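Ostham extends Jorlow bus corridor to rail station

11 May 2026

The Ostham transit authority has approved an extension of the Jorlow bus corridor to Magalhães station, giving riders a direct transfer between local buses and regional trains. Service on the new segment is due to begin in December.

The extension adds 5 stops and uses existing traffic lanes for most of its length. A separate bus lane will be marked on the approach to the station, where delays during the morning peak are longest. Curbside parking on that block will be removed.

Buses will run on the same schedule as the current route. The fare structure does not change, and a ticket stamped on the bus stays valid for one onward train trip within the Ostham zone.

The Flidoden park-and-ride lot, at the outer end of the corridor, has 888 spaces. Under the approved plan it gains another 200, all on the north side of the lot. Riders with a monthly pass will park free of charge - other users will pay the daily rate posted at the entrance.

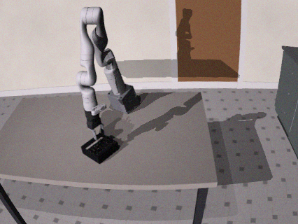 The authority recorded 1577 transfers per day between the corridor and other bus routes in its last count. Train transfers were not included in that figure, as the present terminus is a 15-minute walk from the platforms.

Signal changes at the station approach will be tested before opening. Stop locations and a revised timetable will be posted at all shelters on the route.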